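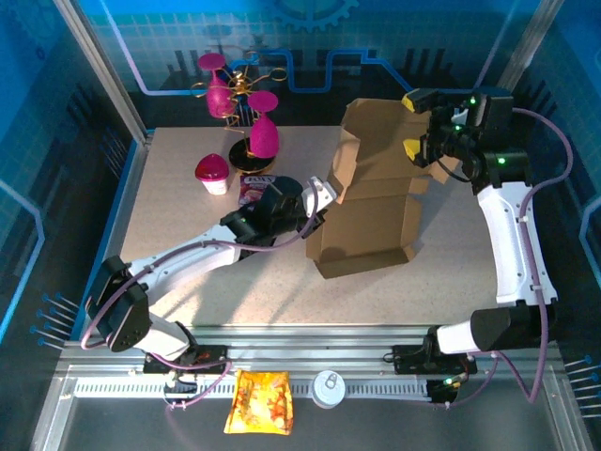

Figure 5. A small snack package in red, pink and white, lying flat on a speckled tabletop. Lettering near the top edge is only partially legible.

3.2 Small packages and the reading of front labels

The second part of our study concerns the front label of snacks sold in single portions. In the earlier literature most attention is given to large family packs, where the printed surface is generous and the producer can place the name, the weight and the claims without much conflict. On a small package these elements compete for the same few centimeters. We therefore wanted to know which of them a buyer still reads when the package is flat on a surface and is seen from above, as on a kitchen table or a shop counter (Figure 5).

The material was collected in the town of Purkau, in kiosks and in two supermarkets, during August. The full list contains 1,688 items. We grouped them by the dominant color of the front side and by the position of the product name. Items sold under a store label, such as Plekemeo, were kept in a separate group, because their design follows the rules of the chain and is the same for crackers, nuts and dried fruit.

Red was the most common dominant color in the sweet group and also in the salty group, which we did not expect. When red is joined with a lighter color, the name is usually set in bold letters in the upper part of the package. This position is practical for hanging displays, but it has a weak side. The upper part lies close to the seal, and there the film is often folded or reflects the lamp, so that some letters are lost to the reader.

For the reading task we invited 50 adults who do their own shopping at least once a week. Each person saw 8 packages, one after another, and was asked to say aloud the name of the product and its flavor. The time was not limited. Participants were free to bend closer to the table but not to touch the package. We noted every wrong or missing word, and afterwards we asked what had helped them to decide.

The answers show that color was used as a first guide and words as a second. Several participants named a flavor with confidence before they had read any text, and they corrected themselves only when the two did not agree. With the brand Raven, whose packages carry a dark background for all flavors, this first guide was missing and the participants needed to read the small line under the name. With Cortés the flavor is written larger than the brand, and the corrections were few.

We also observed a difference between packages which participants knew from home and those which were new to them. A known package was named even when half of its lettering could not be read. For this reason the results for familiar and unfamiliar items are reported separately in the next section, and the store labels are left out of the comparison.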